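3.2 Folded forms and how they hold up

The polo shirt turned out to be the most rewarding garment in the whole study, and we want to give it more room than we did in our earlier report on T-shirts. A T-shirt is nearly the same front and back. A polo has a front that people care about. The collar is thicker than the body, the placket is stiffer than either, and the buttons add small hard points that push through any layer laid on top of them. All of this has to end up in a tidy rectangle with the collar at the top, and there are many ways to get there.

Our set held 64 garments, 20 of them polos, gathered from two sources: the returns shelf at Busmont, a secondhand clothing store, and the staff uniform stock at Flovside, a small hotel. The Busmont shirts were a delight to work with. They came in every state of wear, with prints, trims and plackets in contrasting colors, and they had already been washed many times by people with very different habits. The Flovside shirts were plain and nearly uniform, and gave us a steady baseline.

Each garment was folded in one of 4 patterns. In the store fold, the sides and sleeves go to the back, the hem comes up behind, and the shirt is turned so that the collar and placket face up. In the drawer fold, the shirt is halved lengthwise first, placket inside. The travel fold is the store fold with one more turn from the bottom. The Huttunen fold, named after the laundry handbook in which we found it, brings the hem up in thirds before the sides are touched. We scored the finished form for outline, for flatness, and for what we call lower-edge calm, meaning how free the bottom fold is of creases and soft bulges.

Lower-edge calm deserves a word of explanation. Nearly all the slack in a folded shirt ends up at the bottom. Sleeves shift a little as the sides come in, the back panel slides against the front, and when the hem is brought up, the extra cloth has to go somewhere. Smoothing from the collar down pushes it further toward the lower edge, where it gathers in shallow ridges. In the store fold this is very common, even when the outline is a good compact rectangle (Figure 3). 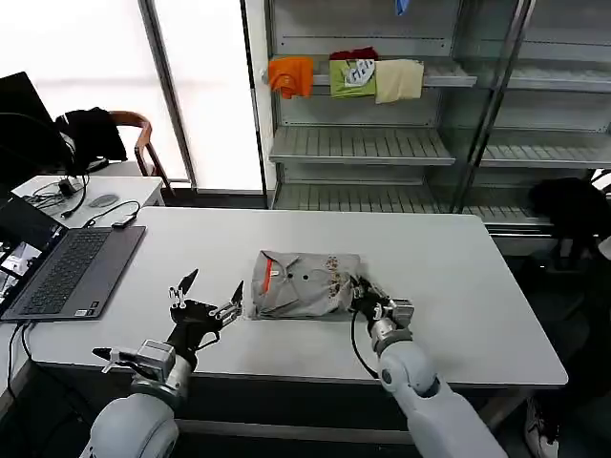
Figure 3. A gray polo shirt in the store fold, collar and placket facing up, with soft creases along the lower edge.

We were surprised by how much the placket helps. It works as a spine. Once it lies straight, the eye has a line to measure the sides against, and small errors in width become easy to see and fix. Shirts with a colored stripe or trim along the placket were especially good in this respect, and folders working with them corrected a crooked side sooner than folders working with plain shirts. Prints did the opposite. A scattered pattern hides shallow creases very well, so a printed shirt may look calmer than it is. For this reason we scored flatness by touch as well as by eye, running a palm from the collar to the lower fold before writing anything down.

The collar was the other great teacher. A collar that is pressed flat before the first fold stays flat in nearly every pattern. One that is left half up will tilt the top layers, and the tilt travels all the way down the shirt. Several of the Flovside shirts had collars with a strong memory from hanging, and these did best when the top button was closed first. The drawer fold coped poorly with such collars, as it asks them to bend exactly where they are thickest.

Over the full study we logged 1,914 folds. The store fold gave the best outlines for polos, and the Huttunen fold gave the calmest lower edges – a lovely result for a pattern that few of our folders had met before. The price is speed, as the thirds have to be judged by eye on cloth that is still spread wide. The travel fold inherited every crease of the store fold and added one of its own, but it stacked beautifully in narrow bins.

Surface also matters more than we had planned for. All scored folds were made on a smooth, hard tabletop. In early trials during July we let folders use a padded ironing surface, and the cloth gripped it so well that the back panel lagged behind the front at every turn. Those trials are left out of the totals, but we would gladly see someone take them up again with the Wustus crease scale, which separates ridges made by slack from those pressed in by the surface. Our own scoring does not tell the two apart.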